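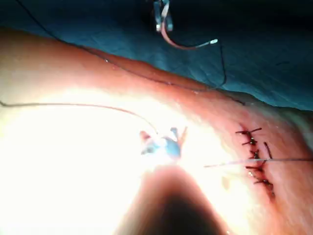
The Long Way Around a Knot

A Saturday with Cludine, the robotic suturing kit that wants to be your practice partner

My grandmother could thread a needle in a moving car, and she thought it was a great pity that none of her grandchildren could. I thought of her a good deal during the weekend I spent in Holtmont learning to sew with a robot, mostly when I was on my third attempt at a knot she would have finished while telling somebody else a story.

The robot was there already when I arrived, as was the coffee. The thing I had come to try was Cludine, a practice kit for robotic suturing put out by a small company called Cerus. It is sold to teaching hospitals and training centers that own a surgical robot and have more people wanting time on it than there are hours in the week. You get the practice skin, the drapes, a supply of needles and thread, a close-up camera that rides along near the instrument's wrist, and a seat on the coaching service, where somebody experienced watches your recordings and writes back to you. I am not a surgeon. I write about tools, and over the years that has meant everything from cabinet saws to bread slicers, so Cerus agreed to put me at the console for a day with an instructor at my elbow, and then let me sit in with a group of residents who knew what they were doing.

Sitting down to it

The first surprise is how comfortable it all is. You sit, you lean your forehead in, you put your fingers into the grips, and your shoulders come down from wherever you've been keeping them since breakfast. The instruments follow your hands at a smaller scale, so a generous sweep of the wrist comes out as a dainty little turn at the other end, and for a minute or so you feel like the most graceful person alive.

Then you pick up a needle. A suture needle is curved, and it wants to travel along its own curve, and if you push it straight (everybody pushes it straight) it drags at the skin and comes up somewhere you didn't ask for. The instructor had me make empty passes first, just rolling my wrist with nothing in the jaws, until the motion stopped feeling like turning a doorknob and started feeling like scooping ice cream. I am sure there is a more medical way to put it, but that's what was said to me and it's what worked.

The other surprise is that you can't feel the thread. On the system we used, there was no tug at your fingers to tell you a strand was tight. You have to see it. You watch for the slack to go out of the line, you watch the edges of the wound come together, and you stop when they meet and before they pucker. The residents have learned to read this the way a fisherman reads a rod tip. I snapped two threads before lunch and was told, very kindly, that this was a fine morning's work.

What the close-up camera adds

The skin in the kit is good. It has some give, it holds a stitch, and it will tear if you're careless with it, which I can confirm. Still, plenty of outfits make a decent practice skin, and if that were the whole of it I don't think I'd have made the drive. The reason to look at Cludine is the camera.

The ordinary view at the console is a fine, calm, high-up sort of view. The close-up view is much lower and a good deal ruder. It sits down there with the tools, so the nearest instrument looms up from the bottom like a dark hill, and everything you do with the thread happens right over the top of it. You don't work from this view. You work the usual way, and afterward you sit with a cup of something and watch it all back, and there are your sins.

Mine were mainly to do with wrapping. To tie a knot with two instruments, you wind the thread around the tip of one, then reach through and take the tail with the other, and draw the whole business down. It sounds like nothing. From the console I'd have sworn my loops were neat. In the playback I could see the strand lying across open jaws and doubling back on itself, with long lengths of it wandering off to both sides like yarn after the cat has been in. My instructor paused it and asked how much thread I thought I needed for that stitch. I guessed too high, and then I guessed again, and I was still too high.

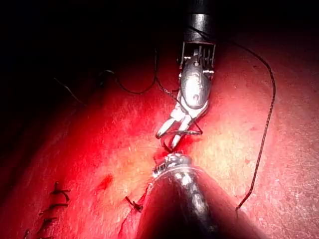

Too much tail, and other lessons

Long tails turned out to be the common complaint, and I was relieved to hear it wasn't only me. The residents do it too, especially the careful ones, who hate the idea of running short. The trouble is that every extra inch has to go somewhere, and it tends to go around a tool, or under the needle, or across the very spot you need to see. The coaching notes are full of this. One resident let me read hers, and the words "shorter tail" appeared so often that I began to look for them like a birdwatcher.

The coaching itself is done in sessions of 30 minutes. You send in a recording, the coach marks it up, and then you go over it together on a call. I thought half an hour sounded stingy until I sat through one. There is only so much frank talk about your own hands that a person can take in, and by the end of mine I had a page of notes and a strong wish to go outside. A seat on the service costs $200 a month, and a center has to take at least three of them.

I liked that the coaches were plain about small improvements. My last row of stitches was crooked and my first row was a good deal more crooked, and they showed me the two together and said well done. They also caught something I'd never have noticed, which is that I was letting go of the needle before I had properly decided where the other hand was going to take it.

The parts that need work

The glare is a nuisance. Put a bright light next to shiny metal, and bring a small camera in close, and you are going to lose some of the picture. On several of my recordings the jaws went stark white at the moment I most wanted to see what they were holding, and pale skin can wash out badly on one side while the other side falls into shadow. Cerus knows about this and says a revised exposure setting is due in September. In the meantime the residents have learned to turn the light down a notch before they begin, and it does help, though then the corners go dark on you.

I also found the thread in the box a little stiff. It keeps its curl from the packet, and on my first few stitches I fought the curl more than the knot. The training center in Holtmont has quietly switched to thread from Rätsep, which costs them more and lies down better, and once I'd tried it I didn't want to go back. Cludine doesn't mind what thread you use, so this is easily fixed, but I'd rather see something softer in the box to begin with, particularly for beginners, who have enough to contend with.

And then there's the skin, which gets used up faster than you'd like. A refill pack holds 25 pads, and an eager group can get through that in no time. You can turn a pad around and use the other end, and everyone does, but after a while the old stitches crowd in on the new ones and you find yourself working around last week's efforts.

Who it suits

If your center has the robot, and has people ready to practice, and is short of senior hands to stand over them, I think Cludine earns its shelf space. The camera makes you honest and the coaching makes that bearable. A place with experienced teachers on hand every day may be happy enough with the skin and the camera alone, and Cerus will sell it to you that way if you ask, although you wouldn't guess it from the brochure.

For someone brand new, I'd suggest going slowly and leaving the close-up recordings alone for the first day or two. It's discouraging to see your own tangles that large before you've had the pleasure of a single good stitch.

I did get my one good stitch, late in the afternoon, with the coffee long gone and most of the group packing up. The needle went round on its curve, the loops came off the tip without catching, the tail was short, and the edges met. I asked whether I could stay and do another, and the instructor looked at the clock and opened a fresh packet of thread.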